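Skosodero: Surface and Storage Study of a Shared Light-Assembly Table
Project report, August 2019

1. Scope

The study covers one wooden table used for light assembly and for handling small parts. It asks how much of the top stays clear during ordinary work and where small items should be kept. Chairs, lighting and wall shelving were left out. Two storage layouts were compared, referred to below as Jin and Vellano after the plan sheets on which they were first drawn.

2. Surface

The top was measured at the front edge and at both ends. Depth is 702 mm at the left end and does not vary by more than 2 mm along the length. No repair was made before the sessions, and no mat was laid down.
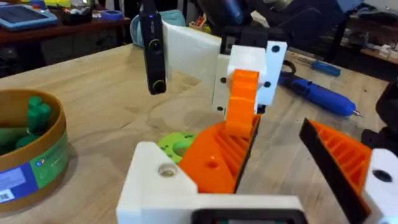

Surface wear was recorded by eye under the room lights. Scratches were ignored unless they could be felt with a fingernail. The grain is plainly visible, and a few circular marks appear on the wood. The marks were noted on the plan sheet but not treated. Hand tools were recorded in the same pass, among them a blue rotary tool and a blue-handled screwdriver, both lying directly on the table. Tools in this position count as occupying the working area under the Brelto scoring sheet used in the course, even when they are near an edge.

3. Cables

Each session was scored for cable position as well as for loose items. A cable resting on the wood scores the full penalty, and a cable held clear of it scores zero.

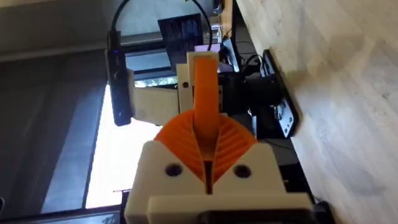 Cable routing was the least consistent item between sessions. Two observers gave different scores to the same run in several cases, mostly where slack was present. The black cable from the top of the slim black device is a typical one to score: it loops up and comes back down before passing behind a dark panel. We now score such a loop by its lowest point, and the earlier sheets were corrected to match.

4. Small parts

Jin keeps small parts in one open round container on the table. Vellano uses a shallow divided tray at the front edge. Nine sessions were run with each layout. 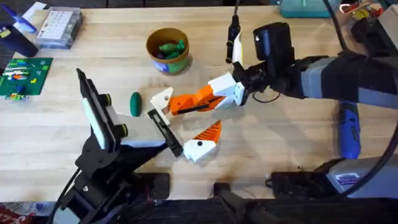

Median retrieval time was 17 percent shorter with Jin. The tray was easier to read at a glance, but it took up the part of the top where forearms normally rest, and it was pushed out of position in almost 9 percent of retrievals. Pieces left out at the end of a session were logged separately and did not differ between layouts.

5. Remaining work

The Jin layout will be kept. A second set of sessions in September will test a tool rail along the rear edge, with the same scoring sheet and the revised cable rule.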